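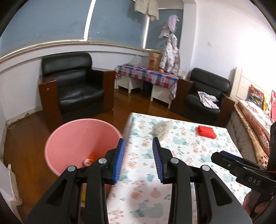 ピンクのバケツと、白いマットを掛けたテーブルのある室内

当サイトでは利便性の向上のためCookieを使用しています。閲覧を続けられる場合は、Cookieの使用に同意いただいたものとみなします。 同意する 詳細設定

Skevirine 電子式防湿保管庫 Stikula(スティクラ)

カメラ・交換レンズ用 卓上設置型

製品概要

Stikulaは、カメラボディ、交換レンズ、フィルター、ストロボ等の撮影機材を、湿度を管理した状態で保管するための電子式防湿保管庫です。庫内の湿度は設定値に応じて自動で調整され、使用者が乾燥剤を交換する必要はありません。書棚や事務机の上に設置できる卓上型で、個人の撮影者のほか、写真教室、学校の写真部、小規模な撮影事務所での使用を想定しています。

レンズのカビは、高湿度の環境に長時間置かれた機材に発生しやすく、いったんコーティング面に及ぶと、清掃後も痕跡が残る場合があります。一方、過度に乾燥した環境は、グリップのゴム部材や可動部の潤滑剤に影響を与えることがあります。本製品では出荷時の湿度設定を40%とし、一般的なレンズとボディを同じ庫内で保管する用途に合わせています。

本製品は、従来機種「Robles」の後継にあたります。Roblesをご使用のお客様から寄せられたご要望を踏まえ、扉の気密構造、棚板の形状および表示部を見直しました。

主な仕様

品名:電子式防湿保管庫
製品名:Stikula
外形寸法:幅428mm × 高さ459mm × 奥行360mm(突起部を除く)
棚板:3枚(引き出し式、うち1枚は波形スポンジ付き)
脚部:ゴム脚 4個
除湿方式:乾燥剤再生式(自動)
湿度設定範囲:30~55%RH
表示:デジタル湿度計・温度計(前面上部)
扉:強化ガラス、右開き、鍵付き
庫内照明:LED(扉の開閉に連動、消灯設定可)
電源:AC100V 50/60Hz(専用ACアダプター)
設置環境:温度5~35℃、結露のない屋内
本体色:ブラック
付属品:専用ACアダプター、鍵2本、波形スポンジ、取扱説明書、保証書

外形寸法には扉の把手を含みません。設置にあたっては、背面に50mm以上の空間を確保してください。背面には乾燥ユニットの排湿口があり、壁面に密着させると、庫外への排湿が妨げられ、設定湿度に達するまでの時間が長くなります。

各部の特長

1.乾燥ユニット

乾燥ユニットは背面下部に内蔵されています。庫内の水分を乾燥剤に吸着させる工程と、乾燥剤を加熱して水分を庫外に放出する工程を交互に行います。放出工程では庫内側のシャッターが閉じ、加熱された空気が機材に触れない構造です。ファンおよび圧縮機は使用しておらず、運転中の音はシャッターの切り替え時に生じる小さな作動音のみです。寝室や録音を行う部屋に設置される場合も、通常の使用に支障はないものと考えております。

2.扉と気密構造

扉の四辺には磁石入りのパッキンを使用しています。Roblesでは上下二辺のみに磁石を配していましたが、本製品では左右の辺にも追加し、扉の下隅からの外気の流入を抑えました。パッキンは溝にはめ込む方式のため、劣化した場合はお客様ご自身で交換いただけます。交換用パッキンは別売です。

開発を担当したEmiliano Iturraによれば、庫内湿度が安定しないというお問い合わせの多くは、乾燥ユニットの故障ではなくパッキンの浮きによるものであり、今回の改良は扉から着手したとのことです。

3.棚板

棚板は鋼板製で、前後に開口を設けています。開口部を通じて空気が上下に行き渡るため、最上段と最下段の湿度差が小さくなります。棚板はすべて取り外しができ、望遠ズームレンズなど丈のある機材を立てて収納する場合は、中段を外してご使用ください。波形スポンジはボディに装着したレンズを横置きする際の転がりを防ぎます。スポンジは消耗品です。表面にべたつきや粉が生じたときは、機材に付着する前にお取り替えください。

4.表示部と操作

前面上部の表示部には、現在の庫内湿度と温度が交互に表示されます。設定ボタンを長押しすると設定湿度の変更画面に切り替わり、上下ボタンで1%ごとに調整できます。操作がない状態が続くと自動で通常表示に戻り、変更した値は保存されます。停電等で電源が切れた場合も、設定値は保持されます。

表示部の明るさは2段階です。暗室の近くで使用される場合は、表示を完全に消灯することもできます。

設置および使用開始の手順

(1)水平で安定した台の上に設置してください。機材を収納した状態での総重量を考慮し、十分な強度のある台をお選びください。

(2)直射日光の当たる場所、暖房器具や加湿器の近く、浴室に隣接した壁際は避けてください。

(3)専用ACアダプターを背面の端子に接続し、表示部が点灯することを確認します。

(4)何も収納しない状態で一昼夜運転し、庫内湿度が設定値付近まで下がったことを確認した後、機材を収納してください。梅雨時など外気の湿度が高い時期は、さらに時間を要することがあります。

(5)機材は収納前に乾いた布で水分や汚れを拭き取ってください。雨天や海辺での撮影後は特に入念にお手入れをお願いします。革製ケース、布製ストラップ、紙箱は多くの水分を含むため、機材とは分けて保管することをおすすめします。

(6)長期間使用しないカメラからは電池を取り外してください。電池の保管条件は、各メーカーの取扱説明書に従ってください。

湿度設定の目安

カメラボディおよび交換レンズ:35~45%
フィルター、双眼鏡:35~45%
現像済みフィルム、プリント:40~50%
未使用のフィルム:各メーカーの指定に従ってください
革製品を含むクラシックカメラ:45~50%

複数の種類の機材を同時に保管される場合は、40%から45%の範囲で設定してください。扉を開閉した直後は表示値が一時的に上昇しますが、異常ではありません。

日常のお手入れ

外装およびガラス扉は、柔らかい布で乾拭きしてください。汚れが落ちにくい場合は、水で薄めた中性洗剤を含ませて固く絞った布で拭き、その後に乾拭きします。アルコール、シンナー、ベンジン等は塗装や印字を傷めるため使用しないでください。背面の排湿口にほこりがたまった場合は、ACアダプターを抜いてから掃除機で吸い取ってください。パッキンは月に一度を目安に拭き、浮きやねじれの有無を確認してください。

品質管理について

本製品は、Datcombe工場において組立および検査を行っています。出荷前には全数について通電検査と扉の気密検査を実施し、検査記録を製造番号ごとに保管しています。品質管理責任者はAbelardo Navarreteです。製造番号は本体背面の銘板および保証書に記載されていますので、お問い合わせの際にご用意ください。

保証および修理

保証期間は、お買い上げの日から本体1年、乾燥ユニット5年です。保証書に販売店名と購入日の記載があることをご確認ください。次の場合は、保証期間内であっても有償となります。

・取扱説明書に記載のない使用方法による故障または損傷
・専用品以外のACアダプターの使用による故障
・お客様による分解、改造に起因する故障
・お買い上げ後の落下、輸送による損傷
・パッキン、スポンジ等の消耗品の交換

本製品の故障の有無にかかわらず、収納された機材および記録された画像データに生じた損害については、補償の対象外となります。修理をご依頼の際は、機材をすべて取り出し、棚板を外したうえでお送りください。修理期間中の代替機の貸し出しは、法人契約のお客様に限り承ります。

別売品

・交換用パッキン(四辺一式)
・波形スポンジ(1枚)
・追加棚板
・予備キー(製造番号の申告が必要です)
・専用ACアダプター

追加棚板はRoblesと共通です。パッキンはRobles用と断面形状が異なり、互換性がありません。ご注文の際は製品名をお確かめください。

よくお寄せいただくお問い合わせ

市販の乾燥剤を併用できますか。
併用は可能ですが、湿度が設定値を下回っても加湿はされません。過乾燥を避けるため、通常は併用なさらないようお願いします。

横に倒して設置できますか。
できません。シャッターの動作に支障が生じ、除湿が行われなくなるおそれがあります。

2台を積み重ねて使用できますか。
本体天面は積み重ねを想定した強度ではありません。複数台を導入される場合は、専用の棚をご用意ください。

冬季に表示湿度が設定値より低くなります。
外気が乾燥している時期には、庫内湿度も設定値を下回ることがあります。乾燥ユニットは自動的に休止しており、故障ではありません。

鍵を紛失しました。
製造番号をご確認のうえ、お客様窓口までご連絡ください。ご本人確認の後、有償で予備キーを手配いたします。

法人・教育機関でのご導入について

学校、写真教室、撮影事務所等で複数台をご検討の場合は、法人窓口(担当:Elba Alarcón)にて見積書を作成いたします。納品場所の階数、エレベーターの有無、搬入経路の幅をあらかじめお知らせください。同一の鍵番号での納入をご希望の場合は、ご注文時にお申し付けください。納入後の鍵番号の変更はお受けできません。

取扱説明書の改訂について

2019年10月3日付で取扱説明書を改訂し、湿度設定の目安の項に双眼鏡を追加したほか、パッキンの交換手順の図を差し替えました。9月以前に出荷された製品に同梱の説明書をお持ちの場合も、製品の操作方法に変更はありません。改訂版をご希望の方は、お客様窓口(担当:Graciela Urrutia)までお申し出ください。

仕様および外観は、改良のため予告なく変更することがあります。表示部の湿度は目安であり、計量上の証明には使用できません。

この製品をシェアする
シェア 4 コメント 3

関連製品
Robles 交換用パッキン
Stikula 追加棚板
レンズ用波形スポンジ
卓上デジタル湿度計
フィルター収納ケース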